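Button Tray Memory Game: Project Report
Design and Technology, Term 2
Group: Aitana Barroso, Ilango Kurup, Sumathi Pillai

What we set out to make

Our brief was a tabletop game that a small kid and a grandparent could enjoy together. We called ours Jimitz (Ilango's idea, it doesn't mean anything!). One player presses a pattern of coloured buttons, the next player copies it and adds one more press. It's a very old idea, but we wanted ours to be chunky and cheerful, with no screen anywhere.

The buttons and the tray

We fell in love with big dome buttons the minute we tried them. They're glossy, they sit in thick black bases, and you can hit them with your whole palm. For the board we went with a cafeteria tray, because the raised rim gives the game an edge and you can carry the lot to the bench by the sink or out to the verandah. Orange, pink and lavender look fantastic on that red-orange plastic.

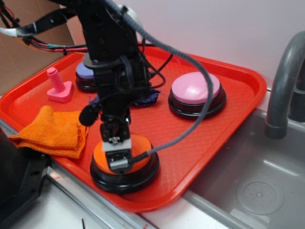 Sivaprasad Lobo wondered whether orange on a red tray would be too hard to pick out for someone with poor eyesight. Fair point, and we spent a whole lesson on it. We decided the black base does most of the work, as it puts a dark ring between the two colours. We'd still like to try a pale grey tray and compare them properly.

Layout

We started in April with the buttons in a straight row. It was neat but dull, and players stopped looking at the colours and just remembered left or right. Spreading them over the tray made it much more fun. Orange goes near the front edge, pink towards a far corner and lavender at the back, so your arm has to travel.

The tray floor has a faint moulded pattern, a bit like brickwork. Sumathi was keen to use its lines as a guide for placing the bases, and that saved us drawing on the plastic.

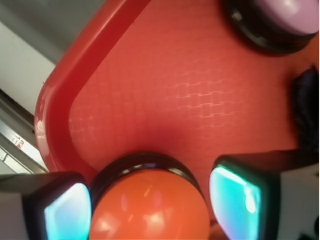 Playtesting

We ran 12 games with students from the year below. The longest pattern anyone copied was 30 presses, by Florencio Escobar, who hummed a different note for each colour. We were cheering by the end! Most people began by tapping with one finger and swapped to a flat hand once they got going.

What we would change

Rubber feet for the tray, definitely. We'd also love a fourth colour, maybe a deep blue, and a set of printed rule cards in a few languages.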